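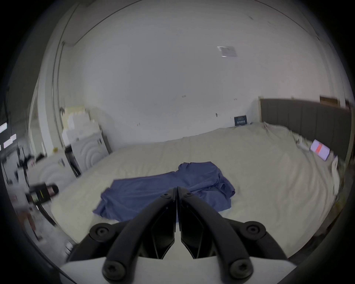 Where does the night ferry to Odby leave from?
From the old coal pier in Rongate, at 14 minutes past nine, and the ticket office shuts before that.

I read this on the board outside the station and walked down with my suitcase. The ticket office was already shut. A woman in a yellow raincoat told me to get on and pay the purser, so I did. He wanted exact change. I gave him what I had and he wrote the difference on the back of my ticket.

My aunt had left me her house in Odby. I had been there once, when I was six, and remembered a steep staircase and a dish of hard candy. The lawyer's letter said the house came with its contents and a debt of 2,000 to the Dranano Coal Company, which had stopped selling coal before I was born.

The crossing was rough until midnight. I sat in the lounge with a man who was taking two hens to his brother. He asked where I was going and I told him the street.

"Number 43," he said.

"How did you know?"

"It's the only one empty."

He slept after that. The hens didn't. I ate a cheese sandwich and went out on deck, where it was too dark to see anything but the rail and the wet boards.

We docked at five. It was February and the harbor lights were still on. I found the street behind the fish market, going up the hill as I remembered, and let myself in with the lawyer's key. The staircase was not steep. The candy dish was on the hall table with a pile of envelopes beside it, all from Dranano, all opened and put back neatly.

I read them at the kitchen table in my coat. The first ones were polite. The later ones were friendly. Somebody in the office had started asking about her knee, and then about the roof, and once had thanked her for a jar of plums. The last one said the company was closing its books and that she should consider the matter settled – but would she please write anyway.

I went down to the cellar to see if there was any coal. There was a full bin of it. I carried up a bucket and lit the stove, and when the kitchen was warm I took off my coat and looked for some paper.

Search this site Enter keywords Go
Print this story | E-mail this story
Contact us | Copyright Ramasamy Stories, all rights reserved | Back to top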